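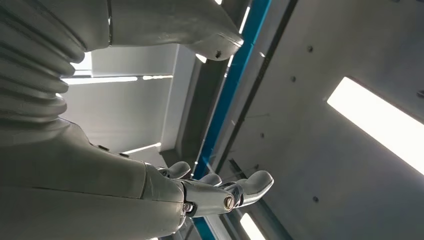

The packing hall at Berkdale is open to member shops and households for the weighing and bagging of dry goods. Persons using the hall for the first time are asked to read the answers given on this page. The weighing area is indoors and lit from the ceiling, with a large rectangular light panel and a strip light, and scale readings should be taken facing the light. Tables are assigned by the Clutivbridge office on arrival.

## May I bring my own bags?

Yes. Plastic bags may be reused if they are clean inside and free of holes. Marks on the outside do not disqualify a bag. Bags from the Tudadton and Kneževič stores are accepted on the same terms. 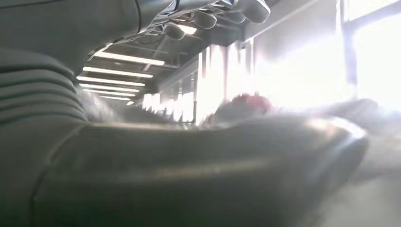

Bags with a torn seam should be placed in the bin by the entrance. Replacement bags are sold at the office in packs of 60.

## How is a bag weighed?

1. Place the empty bag on the steel tray and set the display to zero.
2. Fill the bag, fold the top over, and return it to the tray.
3. Write the weight on the label. The limit for one bag is 1,760 grams.
4. Stand finished bags upright in a plastic crate, with the fold at the top.

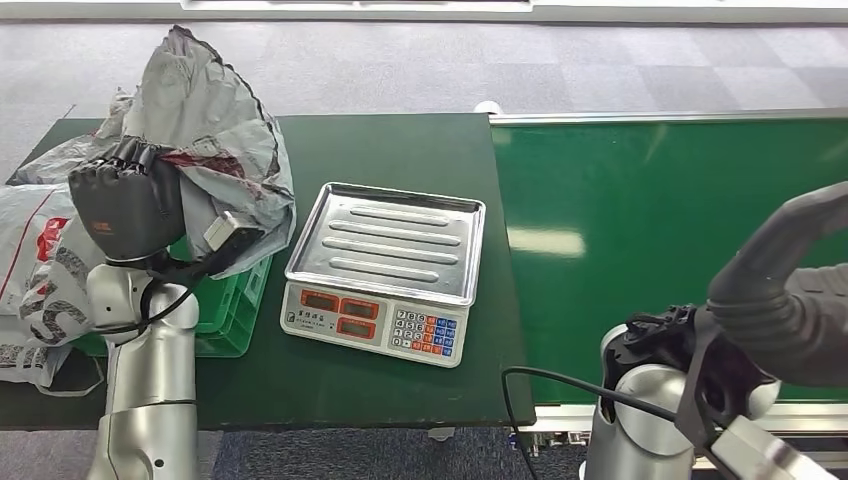 ## What if the display is blank?

Check that the scale is switched on. If the display remains blank, report to the office and request another table. Do not open the base.

## When is the hall open?

The hall is open daily except Monday. Crates must be returned by 5 p.m.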